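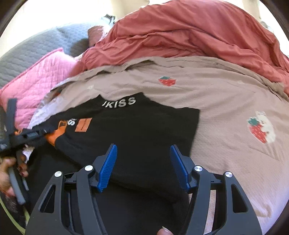 Slide 1: Start with the bed

Good evening, and thank you all for coming out. (Wait for the chairs to settle. Thank Chantelle for the introduction and for the tea.)

I'd like to start with a black T-shirt spread out on a bed. A bed is where most of my folding happens, and I suspect it's where a lot of yours happens too. I own a perfectly good table. It has mail on it. The bed is wide, it's the right height if you sit on a low stool, and you have to clear it before you can sleep, so the job gets finished!

Ask: who folds on the bed? Who folds on the couch in front of the TV? Let people chat for a minute, they always want to.

Slide 2: Band shirts and other shirts with a front

Now, a shirt that says KISS across it in raised white letters needs a little more thought than a plain undershirt. Raised lettering doesn't love a hard crease. I learned this on a concert shirt of my brother's, which I folded straight down the middle every week for years until the print split like old paint, and I still hear about it at Thanksgiving.

So lay it flat, neckline away from you, and smooth it from the middle out to the sides with your palms. Look for the spots where the cloth bunches up, especially low on one side. If there's an orange panel or a patch hiding in the bunch, pull it out flat before you fold anything.

Slide 3: The fold itself

(Use the shirt from my bag, the big one, so the back row can see.)

Turn it face down. Bring one side in, then the sleeve back over itself. Same on the other side. Then bring the hem up in thirds, loosely. Elmarie folds hers in half and then in half again, and her drawers look better than mine, so please don't take me for the law on this.

Thick prints I roll, with the picture on the outside. Go slowly here and do it 2 times.

Slide 4: Where they all go

Tell the Grustville drawer story, the short version. Up to 191 shirts in one chest, and Wian wearing the same six of them! Mention that we stood them on edge like file folders so he could see every collar, and that he called me in May to say he'd found one he had already replaced.

Slide 5: Your turn

Hand out the practice shirts. Anathi has the box by the door. Pair up, one bed sheet per pair on the long tables, and I'll come around. Remind them we need the sheets back.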